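Lesezeit: 2 Minuten
Drucken | Per E-Mail senden

Weniger Beispiele, aber bessere

Bei Senside sammeln wir Beispiele für ein lernendes System, das Geschirr auf ein Tablett räumen soll. Im Juli waren es 400 Durchgänge, und ich habe 270 davon selbst angesehen. Meine Meinung ist seitdem klar: Wir zählen zu viel und schauen zu wenig. 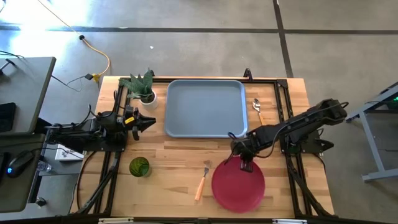 Ein Löffel, der immer gleich liegt, lehrt fast nichts. Auch 41 saubere Wiederholungen zeigen dem System nur eine einzige Lage. Ich wünsche mir mehr Unordnung am Anfang – und mehr Geduld von denen, die am Abend die Zahl sehen wollen.

Man wirft mir vor, dass ich zu streng aussortiere. Das mag sein. Trotzdem behalte ich lieber auch die 13 zögernden Versuche, in denen der Greifer neu ansetzt. Aus ihnen kann man das Korrigieren lernen.

5 Kommentare | 13-mal geteilt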